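How to Check Whether a Candidate Can Stand in Your Local Election 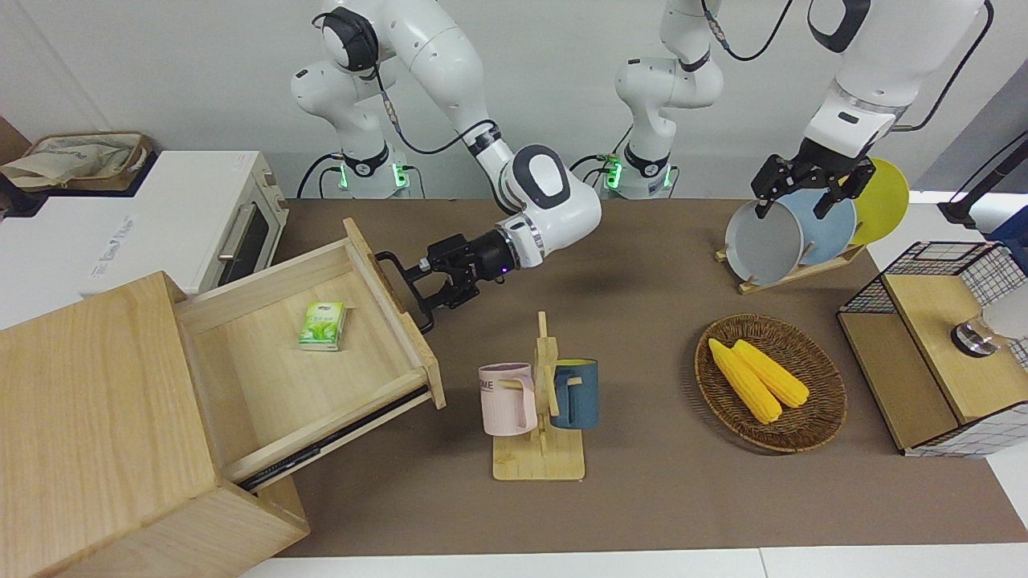
Before you call the town office, write down the exact name of the seat. In Barnelton we have a council seat and a school board seat with almost the same title, and the rules for them are different. Many people ask about the wrong one and receive a correct answer which does not help them.

What you need

The full name of the candidate as it is printed on the nomination paper, the number of the ward, and access to the public register. The register is open on the town website, but the older papers are only at the office.

Step 1. Find the nomination paper

Open the register and choose the election year. Search by family name first. If you find nothing, search by ward. My colleague Iolanda Pacheco lost one morning with this, because her own name was entered as "Pachecco" with two c.

Step 2. Look at the residence line

The candidate must have lived in the town for 3 years before the closing date. Count until the closing date and not until election day. A rented room counts as residence. A summer house does not, unless the person is also registered to vote from that address.

Step 3. Compare the signatures

For a town-wide seat, the paper needs 2,000 valid signatures. You will see two numbers on the second page: signatures handed in and signatures accepted. Only the second number is important. In the last election one candidate from the Fagundes ward handed in 3,018 and had 2,203 accepted, so the paper was good. The most common reasons for refusal are a missing address and a person who signed for two candidates for the same seat.

Step 4. Check the party line

If a party has suspended its candidate after the closing date, the name usually stays on the ballot with the party label. The party can stop its support, but it cannot take the paper back. Only the candidate can withdraw, and only before the ballots are printed.

Step 5. Send your objection

Use the form called "Objection to a nomination." Write one reason in each box and give the page number. The office in Costel Street accepts it by hand until 4 p.m., and by email until midnight. Keep the receipt number.

For residents of Plullolmont: you vote with us for the school board, but your council papers are kept in your own town hall, and the form there has a different first page.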